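3.2 Equipment Planning and Cost Allocation

The budget for the bimanual workcell was prepared before any hardware was ordered, and was revised once after the first quotation from Haltari. Two configurations were considered. The first paired a single arm with a passive fixture; the second used 2 arms mounted to a shared frame rail. Although the single-arm configuration carried the lower purchase price, the tasks specified by the Judirach program include holding rounded household items from both sides, and a fixture able to accommodate the full range of shapes would have required custom fabrication for each new object. The two-arm configuration was therefore adopted.

Capital costs were divided into three lines: manipulators, enclosure and consumables. The enclosure line covered the frame, the light-coloured wall panels and the wood-grain work surface, and came to $2773 before tax. This figure excludes labour, as assembly was carried out by laboratory staff during scheduled maintenance hours. The quotation for a fully assembled enclosure from Dulier was declined on grounds of delivery time - the supplier could not commit to a date before December - and not on grounds of quality.

Cabling was treated as a separate planning item. Each arm is served by an external cable routed along its links, with slack left at the wrist and near the base. Our initial estimate of cable length followed the manufacturer's reach diagram and proved insufficient once both arms were required to meet over the rear part of the table. Figure 4 shows the workcell during a two-handed holding task, with a clear container and an orange plate also on the work surface.
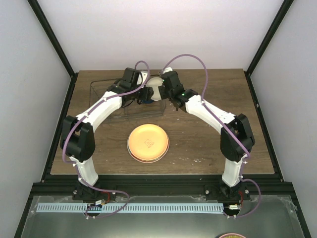
Figure 4. Two-arm workcell during a bimanual holding task.

Replacement parts were budgeted at 30 per cent of the manipulator line for the first year of operation. The allowance was set with reference to the Awwad workcell, an earlier installation at our institution, in which gripper jaws and wrist motor modules accounted for most unplanned expenditure. Spare modules are held on site. Base mounts and frame rail sections are ordered as needed, their lead time being short enough that storage was not justified.

Task objects were purchased from ordinary retail suppliers and charged to consumables. Plates, containers and similar items are inexpensive, but identical replacements can be difficult to source once a product line is discontinued. We accordingly recommend that programs planning comparable work purchase duplicates of each object at the outset and record the supplier's catalogue number. Storage for the duplicates should be included in the floor plan submitted with the equipment request.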